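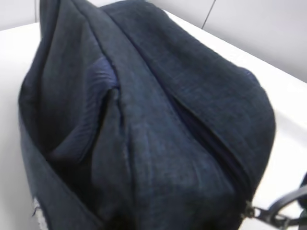 Notes on Retiring a Travel Bag
November 2, 2018

The navy bag has been in regular service in this household since the spring we moved to Castine, and the time has come to decide whether it should be repaired or replaced. I have set down my findings in the hope that they will be of use to readers facing the same decision, and as a record for my own purposes when the question comes up again.

The bag was purchased secondhand from Paraskevi Moschos, who had used it for one trip to Grado and found it too large for her needs. It has no frame and no stiffening, and it does not stand up when empty. It slumps into whatever shape the fabric prefers. I considered this a fault at first. After a season of use I came to regard it as the main reason to own the bag, as it can be pushed under a train seat or folded into a closet beside the winter blankets.

Condition of the exterior

The outer fabric is a woven material with a visible crosshatch, similar in feel to denim. The color has softened toward charcoal. There are deep creases where the bag has been folded for storage, and these no longer come out with steaming. I do not consider them damage.

The edge of one flap is another matter. A small cluster of white threads has worked loose at the bottom corner and now stands out plainly against the navy. I trimmed this area in October and it frayed again within the month. Danai Mavromatis, who altered clothing for many years before her retirement, examined it and advised against any further trimming. Her recommendation is to turn the edge under, tack it down by hand, and cover it with a short length of cotton tape. She estimates one evening of work.

Condition of the lining

The lining is royal blue and considerably brighter than the outside. It was the feature that persuaded me to buy the bag. A dark interior makes it difficult to find small items, and while the bottom of this one is still in shadow under most household lamps, the blue is a great help nearer the opening. The ribbing has held its shape. I emptied the bag completely, turned the lining out as far as it would go, and went over it with a soft brush. The contents removed included a ferry timetable, a quantity of sand, and the cap to a fountain pen I gave away last year.

The zipper

The zipper runs at a slant and has a tendency to disappear into the fold of the fabric, with the result that one must feel for it. It catches near the lower end. Rubbing the teeth with a plain candle improved matters for a few days at a time. Gerasimos Deligiannis at the repair counter in Egan quoted me 70 dollars for a full replacement, which he acknowledged was more than the bag would bring in any sale. He was also of the opinion that the present zipper had some years left in it if the bag were not overfilled. I have overfilled it on nearly every trip.

The strap

I have no complaint to record concerning the strap. It is black, with a metal fitting, and has carried a week of clothing and three hardcover books without incident.

Decision

I looked at new bags before reaching a conclusion. The nearest equivalent I could locate was offered at 281 dollars, with a rigid base and wheels, neither of which I want. Cheaper ones were available in thin nylon. I handled several and put them back.

The navy bag will therefore be kept. The frayed edge will be repaired according to the method described above, using tape from my own sewing box. The zipper will be left alone, and I have resolved to move my shoes to a separate bag so as to relieve the strain on it. A general cleaning of the exterior with a damp cloth and mild soap will take place once the stitching is done.

Readers who have had success in matching cotton tape to faded navy fabric are invited to leave the details in the comments. The black tape I own looks too harsh beside it, and the blue is closer to the lining than to the outside.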